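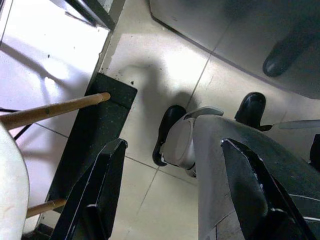 Agathe Besnard would like it known that the sock survived. She brings this up before I have got my coat off, in the tone of someone who has been asked about little else since December.

The sock was the innocent party in what her team at Sindard calls run 331. On paper it was a dull one. The arm was to pick clothes off a heap, one at a time, and put each of them somewhere else. It had done that for weeks. On run 331 it closed its fingers on the sock, started to lift, and did not stop pulling.

"People imagine a great wrenching motion," she says. "It was very slow. It was like watching somebody try to leave a party."

What had happened, as far as they could piece together afterwards, was that the cable feeding the gripper had worked its way under the strap of a bag lower down in the heap. The arm felt resistance. An arm that feels resistance ought to give up and sulk. This one had been told, a fortnight earlier, that resistance was to be expected.

That instruction was Besnard's, and she doesn't hide behind anyone. Wet towels had been defeating the arm. It would take hold of one, decide the thing was nailed down, and let go. So she raised the force limit for an afternoon's work with towels, got her towels, and went home pleased.

"I wrote myself a note to put it back," she says. "It is a very good note. I still have it."

The arm pulled for 10 seconds. In that time it dragged the bag, the strap, most of the laundry and the stool underneath a short way across the floor, at which point the plug came half out of the gripper. The fingers lost power and opened. The arm, relieved of its load, sprang up further than anyone would have liked. There was no one within reach of it. She says this twice, the second time without smiling.

I ask about the stop button. There is a pause, and she gets up to make tea.

The stop button worked. It was also on a shelf on the wrong side of the table, behind a box of Zoëga spare parts, and the person running the session had to walk round the heap to get to it. By then the matter had settled itself. "We had tested that button every morning," Besnard says. "We tested it standing next to it."

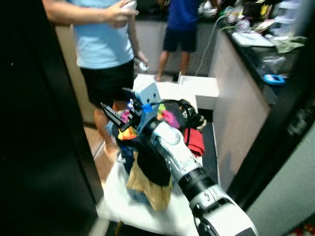 Tove Arnardóttir takes a harder line on all this: the force limit was a slip anyone might make, she told me by telephone, but a stop you have to walk to is a decision, and it had been made by everyone who put a box down on that shelf. She would have halted the trials for longer than they did. She also thinks that too much has been said about the cable.

Besnard, told of this, nods for some time. "Tove is right about the box," she says. "I don't agree about the cable. I have read that log more often than I have read any novel."

The log runs to 627 lines, and the awkward thing is that the snag is plainly there. From line 40 onwards the wrist reports a sideways load that no sock could account for. The software, a package called Poltard, recorded it faithfully and did nothing at all with it. Nothing had been set up to listen.

Something listens now. A sideways load ends the run, whatever the force limit says, and the limit itself drops back to its old value whenever the arm is switched on. The stop goes in the operator's hand or the arm doesn't move. They tried a fabric sleeve for the cable from Cinusov, which looked smart and snagged on buttons, so they went back to clips and slack and a certain amount of staring at it before each run.

The new rule has its own irritations. The arm now gives up on dressing gowns. It will lift one halfway, feel the belt trailing over something, and stop dead until a person comes and resets it. On a bad morning this happens often enough that the operator could have put the whole pile away by hand.

And the towels?

"Oh, we dry them first," says Besnard.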